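**Oiling a pale tabletop – how long between coats?**

**liklow_lane** · 2019-11-06

Hi all! I finally finished sanding the table (forty grit to start, because I was in a mood, then all the way up) and put the first coat of Wendt oil on last night. The can says to wait 24 hours, my neighbor says three days, and my brother says oil is a waste of money on light wood anyway. I'd love to keep that pale, warm look and not end up with something orange – has anyone managed it?

Ours has rounded corners too, and I'm never sure how much to rub into the curve.
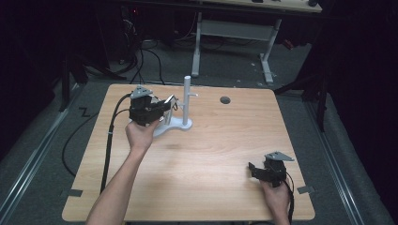

**drusgate_dee:** Three days, please! I rushed mine in August and it stayed tacky for weeks, bless it. Go easy on the corners, they drink more than you'd think.

**oldplane119:** Sorry, Dee, I have to disagree. If it's tacky, too much was left on top. Wipe it off properly after 15 minutes and one day is plenty. I've done every table in this house that way.

**drusgate_dee:** I did wipe it! Twice! My kitchen is cold, though, so maybe you have a point there.

**liklow_lane:** Mine's cold as well, so I'll wait two days and annoy you both equally. Should I sand between coats?

**oldplane119:** A light pass with 200, then a dry cloth.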